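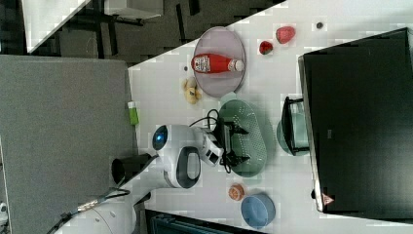
Family room, white table: plate, ketchup bottle, green colander.

Plivmont Annex – Monthly Safety Check
2024-12-23, Eulalia Herrera

1. Exits clear. OK.
2. Extinguisher by the back door. Gauge OK, tag missing. Cristóbal to order one.
3. Hot water at the sinks. Too hot on the left – turn down before January.
4. Space heater, 30 inches from curtains. Needs 36. Move it.
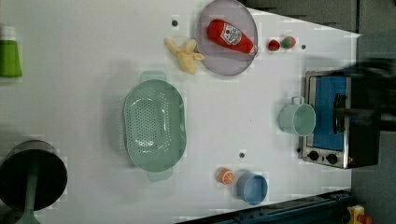

5. Stair lights. One bulb out on the landing.
6. First aid kit. Low on gauze, tape OK.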